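Novisar Community Workshop
Search this site Search Go
Shares 11 Comments 2

Minutes of the block-sorting project meeting
Saturday, May 12, 2018

Present: Noemi Abernathy (chair), Imani Benavides, Rogelio Mangubat, Nazanin Bakhtiari (minutes)
Apologies: Marcus Ridgeway

1. Last minutes
Agreed, with one correction. The spare servos were ordered through Gollen and not Pennington.

2. Recording so far
Imani reported 3973 examples saved to the Zorkero store. Of these, 317 are waiting to be checked by a second person. She would like the backlog cleared before any more long sessions are booked. Rogelio said the checking is slow when it is done on the laptop, and he would rather do it at the desk in the office. Agreed.

There was some talk about near misses. Noemi's view is that we keep them, provided they are labelled, because the model has to learn what a bad approach looks like as well as a good one. Imani was not against this but wants a separate label for them — at present they go under "other" with everything else.

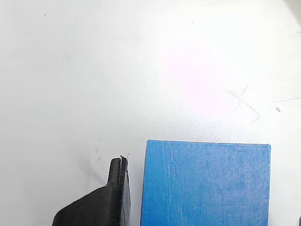 Gripper view, finger close to the left side of a blue block.

Rogelio asked whether the close-up view is any use when the block is only partly in sight. Imani thinks it is, as long as the overhead view is saved with it. To be tested by training once with both views and once with overhead only.

3. Start positions
Nazanin raised the marks on the table. People recording at different times have been using different ones, and the log does not say which. It was agreed that each session sheet will name the mark used, and that the faint ones will be gone over in pencil.

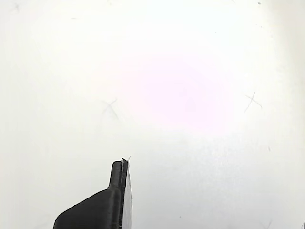

Rogelio will draw up a plan of the table with a letter for each mark, so the sheets can be filled in the same way by everyone. Noemi asked that old sheets be left as they are. Going back to guess would do more harm than good.

4. Bin task
Imani went through the order of work for the next batch. Blocks are to be taken out of the bin one at a time, and the arm returned to its open position between attempts.
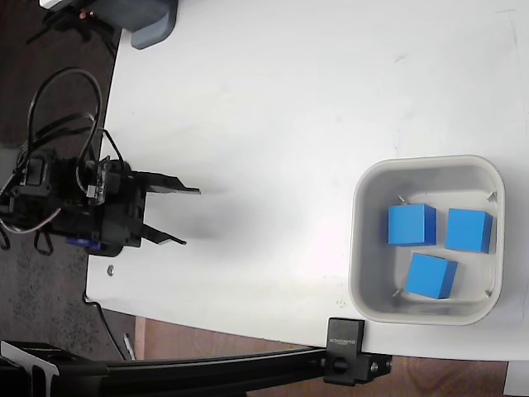 Lighting was discussed at some length. Noemi would like the blinds down for every session, while Rogelio prefers a mix, so that the model does not come to depend on one kind of light. Shadows are part of the same question: the gripper throws a soft grey one on the white table, and Imani wants examples where it falls differently. Blinds will be down for half of the sessions and up for the rest, noted on the sheet.

5. Actions
Imani — new label for near misses
Rogelio — plan of the table marks
Nazanin — new session sheets, copy to Marcus
Noemi — ask about room bookings up to October

6. Any other business
None. The meeting closed after the bookings calendar had been passed round.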